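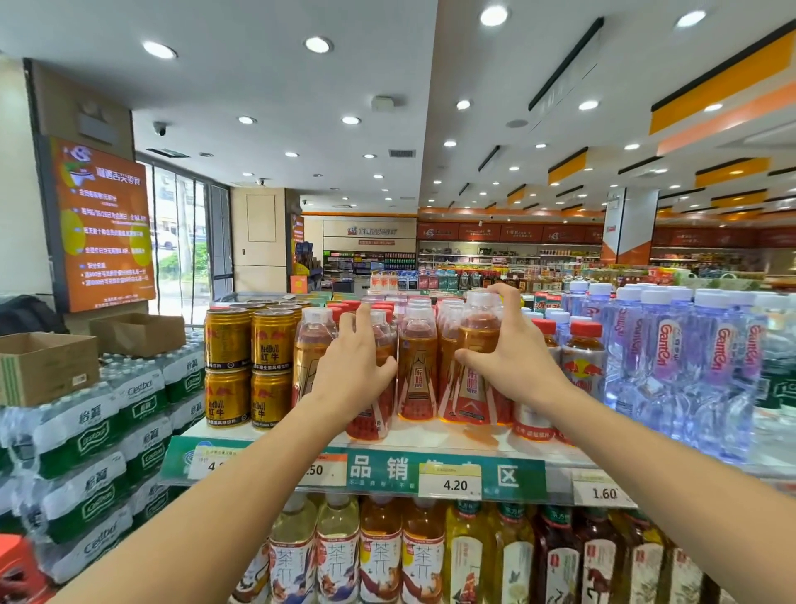 Ticket 2384
Product: Zaltoson incident and chemical register, hosted
Customer: Prokopenko, Guvuvstead site
Subject: Safety data sheets missing from search after supplier import
Priority: raised from normal to high
Status: resolved, one item left open

Customer report

We imported the new supplier list last night using the spreadsheet template. The import page said it had finished with no errors. This morning people on the Guvuvstead site can't find most of the Miler cleaning products when they search by name. If I log in as an administrator I can find every one of them. The data sheets open fine for me. We have a site inspection coming up and supervisors need to be able to pull these up on the tablets.

What we expected: all site users can see all the products on their site.
What we get: "No matching substances" for nearly everything from Miler. Older products from other suppliers are fine.

Support, first reply

Thanks for the report. Please send the following:

- the spreadsheet you imported, in the form it was uploaded
- the import log (Settings, Data, Import history, then Download log)
- the role name of one user who can't see the products
- one product name that fails

Please don't run the import again for now. A second run with the same file can create duplicates if the product codes have been changed by hand in between.

Customer

Files attached. The role is Site Supervisor. Any of the Miler descalers will do as a test, none of them show up. I should say that I did change a few product codes by hand this morning before I saw your message — three, I think. I've stopped now.

Support

Log received. Findings so far:

The file has 3000 rows. All were accepted. The log shows no rejected rows and no warnings, which matches what you saw on the page.

We set up a Site Supervisor account on a copy of your data and got the same result as your users. Search by name returned nothing. Opening a product by its direct link gave "You do not have access to this record". So the records and the data sheets are there, and the search index is working. The problem is with access.

Next step is to compare the location field on a working product with the same field on a failing one.

Support, update

Cause found. In the imported file the location column reads "Guvuvstead " with a space after the last letter on every Miler row. In your site list the name has no space. The import tool treats these as two different places. As it couldn't match the name it put the products under a new location, which no site role has been given rights to. Administrators see all locations, so nothing looked wrong from your login.

You can check this yourself under Settings, Locations. There will be two entries that look the same. The second one has no users against it.

Customer

Yes, two of them. I had looked at that page and thought it was showing the same thing twice. Can I just delete the second one?

Support

Please don't delete it. Deleting a location archives everything held under it, and the products would then disappear for administrators as well. Use merge instead:

1. Go to Settings, Locations.
2. Tick the second Guvuvstead entry, the one with no users.
3. Choose Merge into, and pick the original entry.
4. Leave "Keep record history" ticked.
5. Press Confirm and wait for the message in the top bar.

The merge handles records in batches of 50, so it will take a while. You can close the page once it has started. Search results for site users will fill in as each batch is done.

Customer

Merge started. The supervisors can see some of the descalers already. Will update when it has gone through.

Customer

The merge says complete. Searched as a supervisor and nearly everything is there. There are 8 products still missing. I have attached the list. They are all drain and floor products from Miler, and the codes on them are not the ones I changed.

Support

Thanks, the list was useful. These rows have a problem of their own. The status column says "Awaiting review" and the Site Supervisor role is set to show approved substances only. That is working as designed. They would have been hidden even without the location fault.

You have two choices. Someone with the Assessor role can open each product and approve it, or you can change the Site Supervisor role so that it shows substances awaiting review. The second affects every site on your account, so check with whoever looks after your procedures first.

On the codes you changed by hand: we found all three. They have kept their data sheets and their history, and there are no duplicates.

Customer

We'll approve them one at a time. Two are done and both now show on the tablet. I had to log out and back in on the tablet before the second one appeared, is that normal?

Support

Yes. The tablet app keeps its own copy of the list for offline use and refreshes it at login or when you pull down on the search page. Logging out isn't needed, pulling down is enough.

Customer

That works. All showing now. Happy for this to be closed, but I'd like the import to tell me when it makes a new location.

Support

Agreed, and raised with the development team as a change request. It asks for two things: spaces at the start and end of location names to be removed on import, and a warning in the log whenever a new location is created. No release date yet. The request stays linked to this ticket and you will get an email when its status changes.

Until then, before any import, please filter the location column in the spreadsheet and check that each site is listed once only.

Closed: Saturday, January 13, 2024
Resolution: duplicate location merged, remaining products approved by customer
Open item: change request for import warnings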